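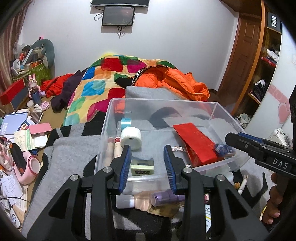

Bedroom sorting, box 2 -- 27 Aug 2021

Continued with the clear box from the Pevham room. I put it on the grey striped blanket so the small things do not disappear into the patchwork quilt. The orange puffer jacket and the other clothes stay heaped on the bed for now, they belong to the next entry.

In the box at present: the light blue tape and the white tape, two tubes, the small yellow package, the red envelope with gold printing, the braided white cord. I would like to keep both tapes on the left side, standing if possible, because lying down they take too much of the floor.

Still outside: the peach bottle, the purple one and the white one with pink cap. I am not sure they should go with paper things. In the Gerby list we said bottles separate, in the Song list we said together. Please can we decide on one rule before box 3.

The pen and the label card are also outside. Card goes in last, on top, text up.

To do
- weigh the box when full, limit is 600 g for the Brillel shelf
- write the 13 lines of the contents list again, my handwriting was bad
- fold the purple garment and the red one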